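Quick notes on paper piles, mostly for me and whoever else ends up clearing a shared work table. Typed fast, sorry.

## Start with the flat surface

Drawers later. Shelves later. The table is where everything lands, so do that first.

- Everything gets shoved to one end. Don't sort while you shove.
- Wipe the bare end. Damp cloth, then a dry one — pale wood shows rings.
- Then bring things back one at a time. If it doesn't belong on a table it doesn't come back.

I do this Saturday before breakfast. Takes 19 minutes when I don't start reading stuff. Reading stuff is the whole problem.

## Loose sheets first, books last

Loose paper wanders. A sheet next to an open stack is the one that gets lost, so pick those up before you touch anything heavy.

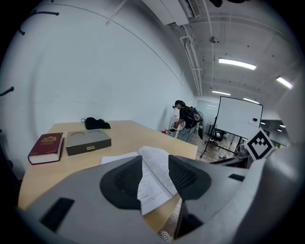

*Papers, one stray sheet, red hardcover, gray box. Normal table.*

Order that works for me:

1. Strays. Back in the stack or in the recycling, no third pile.
2. Square up the stack. Tap the long edge, then the short one.
3. Curled pages — turn the whole lot face down and put a heavy hardcover on top overnight. A sheet of clean paper in between if the cover is a dark color, some of them rub off.
4. Clip it. Binder clip for anything over 50 pages, a staple just chews the corner. My longest printout is 107 pages and it needs two clips.
5. Write what it is on the front in pencil. You will not remeber.

Bent corners: roll them gently the other way with a finger, then press. Don't iron. I tried a warm iron once and the toner went shiny and stuck to the next page.

## Hardcovers

Flat is fine for big heavy ones, kinder to the spine really. Just not five deep, the bottom one never gets opened again.

Gold lettering — dry soft cloth only. No spray, no wet wipes. I lost half a title that way. Dust the page edges with the book held shut, brush away from the spine.

## Boxes with lids

A lid is a shelf if you let it be. Things get set down on it and then you can't open the box. Rule here: nothing lives on a lid.

Label the front, not the top. Tops get covered. I used the Plerkside paper labels for a while, they peel clean off smooth plastic but leave fuzz on cardboard. Masking tape and a marker does the same job for less.

Box goes at the back of the table, square to the edge. Mine's always crooked by noon.

## Soft stuff

Caps, cloth bags, gloves, whatever that crumpled black thing is this week. It does not go on the table. It has a hook.

If it has a loop use the loop. If it doesnt, sew one on, 11 stitches of any old thread, done.

Coat rack in the corner beats hooks behind the door. You see it, you use it. Heavy coats go on opposite sides or a light stand leans. And clear it once a month — a rack that's full is just another pile, only taller.

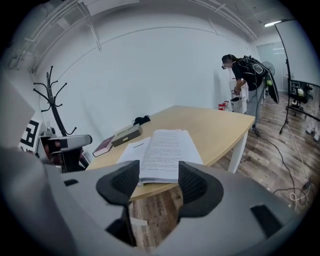
## White shelves

Show everything. Scuffs come off with baking soda on a damp cloth, light pressure, rinse it. Melamine sponge works too but it dulls the glossy ones so try a back corner first.

Small bags and little containers go at hand height. Put them low and you're bending over for them all day, my back has opinions on this.

Floor in front of the shelf stays clear if you want to sweep properly. Anything parked there, find it a spot or a bin.

## Fan

Papers and a standing fan in one room = weight on every stack. A mug is not a weight (rings, spills). Flat stone, a full tape roll, another book.

Grille: unplug it, vacuum with the brush bit, wipe after. Do it before you wipe the table, otherwise you're wiping the table twice.

Still to sort out: cable basket under the table, and the bottom drawer that sticks. Candle wax on the runners next, will add it when I've tried it.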